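Apr 21, 2020

In our house in Cuscombe the plates lived always in a pile in the cupboard, and the nicest one was always at the bottom. It is dark green, almost gray in the evening, and I bought it last June from a small potter in Mivitthorpe. I paid 420 for it, and for this price I want to see it.

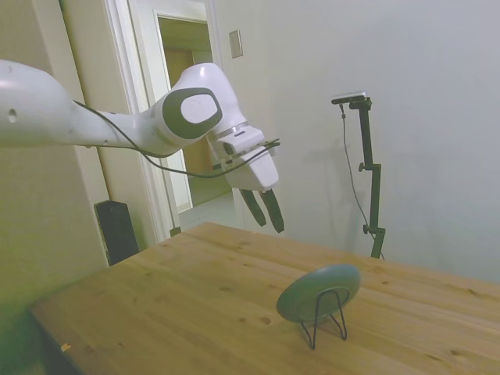 My neighbor Lauri Laitinen told me to hang it on the wall, but I don't trust our walls. I prefer the table. Ours is of light wood with many knots, and a dark plate looks very good on such a color. So I started to look for a stand. In the Grorker shop they had only heavy ones. I wanted thin black wire, with two prongs in front, so that the plate stays the main thing.

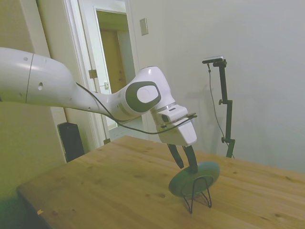
Does a wire stand scratch the plate? With mine I have not found any marks until now, but I lift the plate out with two hands and never pull it over the prongs.

Next I would like to find a smaller plate for the shelf, maybe in cream.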